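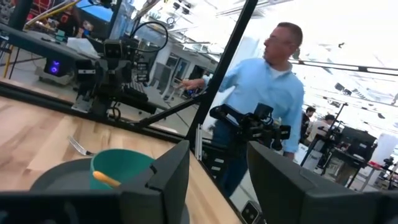 Litcombe Robotics Club | About Us

We're a friendly bunch who meet twice a week to teach robot arms the small jobs most of us do without thinking, and setting a table (plate, cup, fork) has kept us happily busy since August! Sharada Nambiar started the club with 2 arms and a lot of patience, and we've grown to 20 members, some of whom had never picked up a screwdriver before they joined. New faces are always welcome, so come by the Barroso Building any evening we're in and stay as long as you like.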